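Tue 10 December

Up early and at the bench before the heating had properly come on. I had promised to finish the revised working rules for the cloth handling job this week, and I wanted a clear morning for it before the others came in and started asking for things.

The old rules go back to 2008. They were written for a fixed arm behind a fence at the Erkell site, and they are fine for that. They say who may open the gate, who holds the key and what gets written in the book. They say very little about a person standing at a table with a gripper in the hand, and most of our work this autumn has been exactly that. I crossed out the whole of section four and started it again.

Peter Šindelář came by at nine with his marked-up copy. He had gone through it on the train from Fladadville and his handwriting suffered for it. His main point was that we use the word 'operator' for two different people, the one holding the tool and the one watching the recording. He is right. I have changed the second to 'recorder' all the way through, and it took most of an hour as the word was in the tables as well.

We argued a bit over gloves. The Wongsuwan people want them worn on both hands the whole time, including when the cloth is being laid out. Peter thinks that is too much, as you can't feel a pin or a staple in the fabric through them. I put in that the cloth is checked with bare hands first, away from the table, and gloves go on before the tool is picked up. He accepted that. I don't know if Wongsuwan will.

The rule on starting position caused more trouble than I expected. The draft said the cloth should be 'placed at random', and every person reads that differently. Some drop it from a height, some push it into a heap, and one or two very nearly fold it. The new wording is that the cloth is picked up by one corner, lifted clear of the table and let go. No tidying afterwards. If it lands partly over the edge, it is done again and the recorder makes a note. 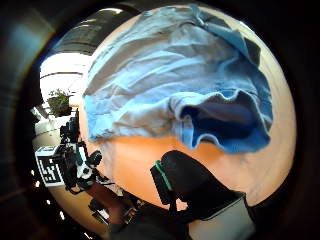 How often should the table markers and the tool be checked against each other? At the start of every session, again after any break longer than 15 minutes, and straight away if the tool has been knocked or put down hard.

I wrote that out in full in section five because the old text only said 'regularly', and regularly had come to mean Mondays. The check itself takes 3 minutes if the sheet is to hand. Peter wanted to add a signature for each one. I said initials would do.

Lunch was soup from the flask and the end of the loaf. Rain against the windows the whole time.

Afternoon spent on stopping and reporting. The rule I care most about is that anyone in the room can call a stop, and that the person with the tool stops first and asks afterwards. It was in the old document, but on page nine, under 'Other matters'. It is now the second line on page one. I have also put in that a stopped run is kept and labelled as stopped. In September we found that a few had been thrown away to keep the figures neat, and it took us days to work out why the totals didn't match. We need 1000 good runs for Cimar, and I would sooner be late with them than have to explain a gap.

Still not settled - who looks after the cloths between sessions. They need washing at some point and washing changes how stiff they are, so the log should say which wash each one has had. Peter suggested a laundry pen on the hem. I suggested a sewn tag, but then the tag might show up in the recordings and be one more thing to grab hold of. Left it as a blank with a question mark beside it.

Sent the draft round at half past four with a note asking for replies by Friday. Cimar's safety person wrote back within minutes to ask if the page numbers could go at the bottom. Moved them.

Home by six. Knee sore from standing. Must remember to order more tape and ring the dentist.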